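Notebook, perception and tooling
3 June 2020

Spent the morning on the segmentation problem that Mogens Vestergaard has been grumbling over since last week, and I have to say he was right to grumble. Dark clothing on a patterned bed cover is hard for us. The mask network is perfectly happy with a black sleeve against a pale square, and then the sleeve crosses a charcoal square and the mask just leaks out into the bedding like spilled coffee. I had hoped the depth channel would rescue us there, but a soft jacket lying on a soft duvet gives you a very gentle step, and our smoothing filter irons most of it away.

So I took the smoothing kernel down and re-ran the garment set on Melter, all 1,535 frames of it (bless that old machine, it only stalled once). The edges came back nicely - wrinkles too, unfortunately, and now the grasp planner wants to pinch every fold it sees. I put in a minimum score of 65 for a fold to count as a candidate, which calmed things down a good deal. Kirsten Steinarsdóttir thinks the threshold ought to depend on the jaw opening, and I would like to try that with her once she has the new linkage model checked in.

Also found a silly bug in the frame sync. The buffer was set to 50 when the config said 600, left over from my own test branch, so a long pause before the close command dropped the approach entirely. Fixed and pushed. Sorry, Albertina, that was the thing you were chasing on Monday!

Still open: the fingers get labeled as part of the garment whenever both are black and the jaws sit right over the cloth. A fixed mask for the gripper body is fine, but the jaws move, so it has to come from the joint angle. I'll start on that after lunch, with views like the one at the bottom as my test case.

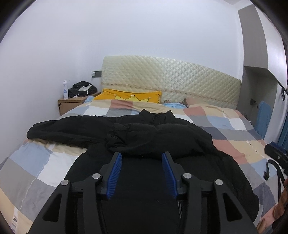

Valdemar Fogh: Before you write the joint-angle mask, try keying on the blue pads. I had a color threshold for them in the old calibration script and it was steady enough to give the jaw opening within a few pixels. It will need a shape check as well if there is blue in the bedding. I can dig it out for you this afternoon.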